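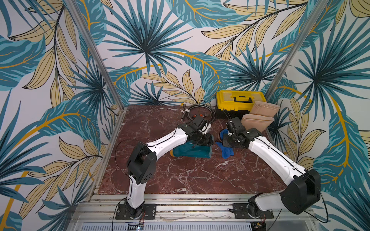
Cell 3, both arms out over the table, boot and glove in play.

Ticket 723
Site: Kongkaew workshop
Equipment: two-arm bench cell
Category: Working rules / safe practice
Priority: was Low, then High, now Medium
Status: Closed, with conditions

Reported problem
Cell 3 stops partway through the sorting job. The operator's note reads, in full, "arms sulking again". Both arms freeze, the Gomeck controller reports a shared-zone fault, and the only way on is a reset. Happens several times a shift, mostly when one arm is working on the boot and the other goes for the glove.

Wednesday, 09:40
Read the logs. The fault is the controller doing its job. Our own rule says the two grippers keep at least 100 mm apart at all times, and the job as taught lets both of them head for the middle of the table at once. The controller objects, we reset it, it objects again. I have changed the title of this ticket from "Controller faulty" to "Shared zone not being respected". The reporter has changed it back. I have changed it again and locked it.

10:15
Checked the shared-zone settings against the Maltar cell rules, section on two arms over one surface. The rules want:

One arm in the shared zone at a time, unless the job has been signed off for both.
The waiting arm parked outside the zone, gripper up, before the other one enters.
Reduced speed whenever anyone is teaching points.
Loose items laid out to the setup sheet before the job starts.

We had the reduced speed. I would like that noted in our favour, as it is the only one.

11:05
Setup sheet for this job found. It was filed under "Old" in a folder called "New". It lists the boot, the glove, the two sleeves, the coiled cable and the toolbox. It gives a position for the boot and the glove and then loses interest, leaving the rest to "back of table, tidy". Tidy is not a measurement. Two people on the same shift gave me two different answers when I asked what it meant, and one of them was quite heated about it.

11:50
Comment from the day shift: the toolbox has always gone at the back on the right and has never caused any trouble. Accepted. It still needs a position on the sheet. Things that have never caused any trouble make up most of my incident folder.

13:20
Tried the job with a zone lock added. Left arm does its move on the boot and goes back to park, then the right arm is released for the glove. No shared-zone fault. The job is slower and the day shift has told me so in three separate messages.

14:10
New problem, of our own making. With the lock on, the right arm took its wait position above the sleeves, as that was the nearest saved point. Under the rules a parked arm must be clear of the items as well as clear of the other arm. Moved the park point and saved it under a sensible name. Deleted the points called "park2", "park2real" and "park_use_this".

15:00
Ran 40 cycles at normal speed. No faults, no resets. Supervised throughout, by me, with a cup of tea outside the marked line, where the rules say both of us should be.

Question from the Dultent side, copied in for the record
Could the 100 mm limit be brought down to get some of the time back?

Reply
Not on this ticket. Changing the limit means a new risk assessment and a fresh sign-off, and it wants its own ticket with somebody's name on it - preferably the name of the person asking. Until then the limit stands. Please do not edit it in the controller "just for the afternoon". The controller logs edits, and I read logs for pleasure.

Changes made
Zone lock added to the job, left arm first.
Park points retaught for both arms, old ones removed.
Setup sheet moved out of "Old".
Reset instruction changed: after a shared-zone fault, look at where both grippers are, write it down, then reset. One reset only. A second fault in the same job means stop and raise a ticket.

Still open
Setup sheet needs proper positions for the cable, the sleeves and the toolbox. Assigned to day shift, due before the end of July. Cell 3 may run in the meantime with the lock on and supervision at the start of each shift.

Reporter's closing comment
"Fine. Still think it's the controller."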